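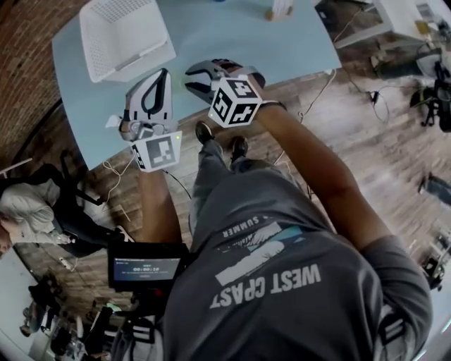 Put the Units in the Column Header

Shared spreadsheets fail in dull ways, and the most common one is a number with no unit. A column labeled "Weight" tells the reader very little. It may hold pounds, kilograms, or a mix of both, depending on who typed each row.

The usual defense is that everyone on the team knows the unit. At Stanex, where I maintained the parts list, that held until Daiane Fontes moved to another office and her replacement entered 42 lengths in centimeters. The column had been in inches. No formula objected, and the totals looked plausible for 2 months.

My position is that the unit belongs in the header, in parentheses, every time. Putting it in the cell turns the number into text and breaks sorting. Putting it in a separate notes tab is slightly worse than leaving it out, as the tab gets stale and people trust it anyway.

Relu Neagu has argued for a second column that holds the unit for each row. I accept this for purchasing data, where suppliers quote in whatever they like. For anything measured in-house it adds 1,000 cells that all say the same thing.

Dates need the same treatment. Write the format in the header, and the time zone too if the file leaves the building. Currency columns are covered by the same rule.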